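Courses > Household Studies > Book Two > Chapter 3

Print this page | E-mail this page

Chapter 3
Wrapping, Bagging and the Table You Do It On

Filed under: Kitchen basics, Storage, Student text

Before you start. Read the whole opening once, fast, then go back with a pencil. Key words are in the list at the end. The practical for this chapter takes 60 minutes, clean-up included, so no dawdling.

3.1 What this chapter covers

Bags. Mostly clear plastic ones. How to fill them, press the air out, roll them, close them, and where to put them down while you do it. Chapter 2 was jars and boxes with lids. Stiff things, easy to stack, they keep their own shape. A bag has no shape until you give it one. That is the whole trouble with bags and also why we use so many.

Think of the last bag you opened at home. Bread, rolls, sliced meat, a piece of cake from Tuesday. Did you close it again properly? Twist and tuck? Or just fold the loose end under and hope. Most people fold and hope. Works for an hour or two. Not for a night.

3.2 The roll

The roll is the first method we teach becuase it needs nothing but your hands. No clip, no tie, no tape. Food goes to the bottom of the bag, in a line if it will lie in a line. Flatten the empty part with the side of your hand, working away from the food. Then roll, food end first, toward the mouth. Firm but not tight. Squeeze a soft roll and you have crumbs, squeeze ham and you have a wet bag.

What you end up with is a long bundle, smooth at one end if you have been careful, a flap of spare plastic left over. Leave the flap for now. Students always want to tuck it right away and the bundle comes undone in their hands. Set it down, flap free, check the ends, then tuck.
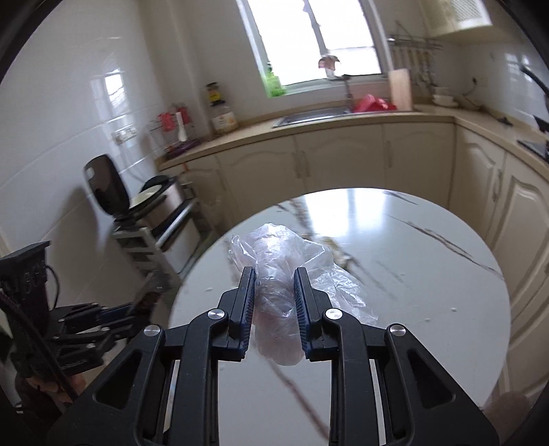
Tucking is the second half of the job. Lift the bundle a little, slide the flap beneath, let the weight of the food hold it. If the flap is too short to reach, the bag was too full. Unroll, take some out, start over. If it is so long that it goes around twice, use a smaller bag next time. In the Zekham kitchen trials, our own teaching kitchen, first-year students picked a bag one size too large nearly every time. Habit. Big feels safe.

Look for folds too. A pointed fold poking out at a corner is usually a pocket of air that had no where else to go. Press it flat toward the mouth before you roll, not after.

3.3 The surface

Any table will do if it is clean, dry and steady. Some are easier than others.

Smooth and glossy tops: plastic slides, wipes down in seconds. Good for beginners. A bundle can slide off too, so work in from the rim.

Rough wood: grips the bag, catches crumbs in the grain. Brush first, then wipe.

Cloth: avoid. It bunches up under your hands.

Patterned tops need a second look. A marble pattern, veins and all, hides small mess very well. White crumbs on a pale table, same thing. Run your palm across it, you will feel what you did not see. The Kershaw round table used in many of our teaching kitchens is a fair example, students swear it is clean and then the cloth comes up gritty. Get down low and look along the top against the light from a window. Crumbs show up at once.

Round tables have one more snag. No straight edge to line things up against. Keep the bundle pointing at you or straight across, pick one, and stick with it.

3.4 See-through or not

Clear bags let you check without opening. Up to a point. Wrinkled film throws back a lot of light, and what is inside turns into a pale blur of color. Pink could be ham, could be salmon, could be cake with icing. After 3 days in the fridge nobody in the house remembers. So label. Contents and day, on the flap, before you fill the bag (pens skid on a full one).

Luvham freezer tags and Zastetti bag pens are both fine for class work. Masking tape is cheaper.

3.5 Warm-up task

Work in pairs. One bag each, something soft in it. Roll, set down, tuck. Swap bundles, unroll your partner's and say what you would change. Then do it again with a bag one size smaller. Write two or three lines in your notebook, no more. Full practical is Sheet 18 at the back.

Key words: film, flap, mouth of the bag, roll, tuck, air pocket, label

Next section: 3.6 Ties, clips and knots

Catalog no. 2173

Print this page | E-mail this page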